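Workshop notebook, 11 February 2021

Dye day at last! The indigo vat has been sulking since the weekend and I was half convinced I'd have to throw it out, but this morning the surface had that coppery skin on it and underneath it was the yellow-green of weak tea with a leaf in it. I did a happy lap of the bench. Fructose vat, the same recipe as in October, except that I let the stock jar sit overnight before adding it.

Main business is still the rind project though, so rinds first.

For anyone picking up this book cold: we are trying to get a steady, repeatable yellow out of pomegranate rind on cotton, good enough that the Pendomura people can order cloth from us and get the same color twice. Rind is lovely stuff because it brings its own tannin. You can skip the separate tannin bath that cotton usually wants, and with alum you get anything from a soft straw to a proper mustard. With iron it goes straight to gray-green, like wet slate. I could look at the iron samples all day.

Batch 2 of the dried rind was weighed out at 480 grams. Broke it up by hand, no grinding this time. The powder from the last round clogged the strainer and left freckles all over the cloth, and I'm still finding it in the sink. Hand-broken pieces in a muslin bag, covered with rainwater, brought up slowly. I kept it under a simmer for an hour and then turned it off with the lid on. The liquor was dark and clear and smelled like a cross between black tea and a cedar closet. No freckles!!

Cloth for the day was the Ruangrit cotton, the medium weight. Total dry weight 2370 grams once I'd taken out the two pieces with pulled threads. Scoured yesterday with soda ash, and the water came off so brown that I ran a second scour. Worth it. It drinks up water now the second you lay it down, where before it would float on top like a duck. 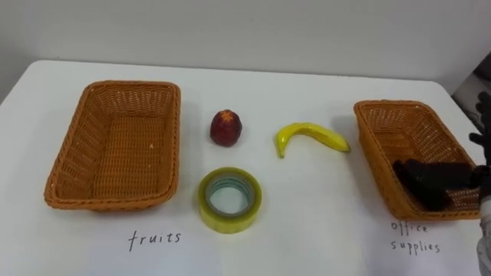
Fruit and baskets on the white table.

Mordant notes. I went with aluminum acetate on most of it and plain alum with a pinch of soda on a few strips for comparison. Everybody tells you acetate is better on cotton and I do believe them, but it costs a good deal more and I want to see the gap with my own eyes before we commit to it for the big order. First look, in the wet: very little between them. I'm trying not to get excited before they've dried and been washed with real soap.

Chalk bath afterward, cool, then a rinse. I forgot how much I like this part, the cloth goes a bit silky in the hand.

Into the rind bath at lukewarm, then up over forty minutes, turning the whole time. I have learned my lesson about walking off to answer the phone (see the tie-dye disaster a few pages back, which was meant to be a solid). The color came in fast, most of it in the first ten minutes, then a slow deepening. Pulled the first strip at twenty minutes, the second at forty, left the third in to cool overnight. I'll pin them in here when they're dry.

Then the fun one. I took a finished yellow piece, still damp, and put it in the indigo. One dip, slow count of sixty, out. It came up the most shocking lime and turned in the air to a deep leafy green while I stood there with my mouth open. A second dip took it to bottle green. That's with a vat I was ready to bury two days ago. If this holds up to light it is a second color for Pendomura with hardly any extra work, and it's nicer than the weld green, there, I've said it.

Things that went less well:

The pot thermometer reads high. I checked it against the glass one and they disagree by a few degrees, more at the top end. So every temperature in the January pages is suspect. Sorry. I've put tape on it.

Ran short of the muslin bags. Used an old pillowcase for the leftover rind and it dyed beautifully, so now I own a mustard pillowcase.

pH of the rainwater has drifted. The barrel has been sitting under the new downspout and I wonder if we're picking something up from the roof. One strip dipped in tap water came out warmer, almost orange. Could be the hardness, could be the strip. Needs doing again properly, both waters on the same day from the same cloth.

On the light test: the Urnum strips have been in the south window with half of each one under card. Lifted the card today. The rind yellow with alum has faded a touch and gone slightly browner, quite a pretty change to my eye, but a change. The onion skin is nearly gone. The iron samples look exactly as they did, both halves. I had to hold them up to the door to find the line.

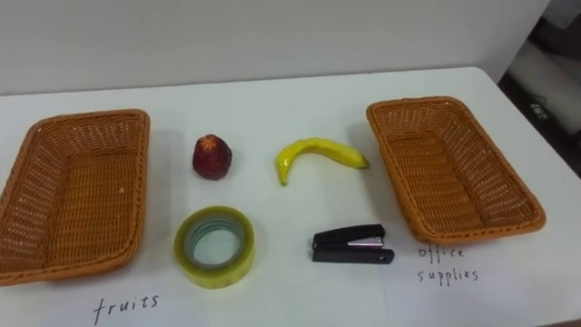

Tien-fu Choi read the pages above over lunch and thinks I'm rushing past the light test. The rind yellow always looks fine for the first few weeks, he wrote on a slip he left in the book, and "then you get a dry sunny spell and the customer calls." He would hold back the green too until a double-dipped piece has had the same time in the window as the Urnum strips. He also wants the strips cut wider, so there's enough left to wash half of them afterward.

Fair, all of it. Wider strips from now on. I'll cut a set from today's cloth as soon as it's dry: plain yellow, acetate yellow, single dip, double dip, iron. They can go in the left-hand pane where the blind doesn't reach. And I'll tell Pendomura that the yellow is coming and keep quiet on the green for now, which will be hard for me.

We do disagree on the iron. Tien-fu finds it too harsh on the cotton and he's right that it can rot the fiber if you're heavy handed. But at the strength I used the cloth still feels sound, and I pulled on it quite rudely. I'd like to try iron as a quick dip at the very end, cold, in and out, with a good long rinse. A jar of it is made up and labeled on the low shelf. Please do not stir anything else with that spoon!

Cost so far, scribbled here so I don't lose the receipt twice: 498 for the acetate and the new cloth together, before shipping. The rind was free. Goma has promised us another sack of husks from the juice side as soon as they've got one dry, and I've asked for them split and spread out on racks. The last lot had mold in the middle where it had been bagged too early.

Still to do:

Strain the leftover rind liquor and put it in the fridge jar. It should be good for a pale second bath, and I'd love to see it on the silk scraps.

Feed the indigo. A spoon of fructose, stir gently along the wall of the pot, lid on, leave it alone. It was getting tired by the last dip and the blue on the final piece is a bit gray.

Wash the yellow strips in neutral soap, dry flat in the shade.

New batteries for the scale.

Check the overnight strip before breakfast. I keep wanting to go and lift the lid. The bath was still warm at six and the cloth in it looked like good butter.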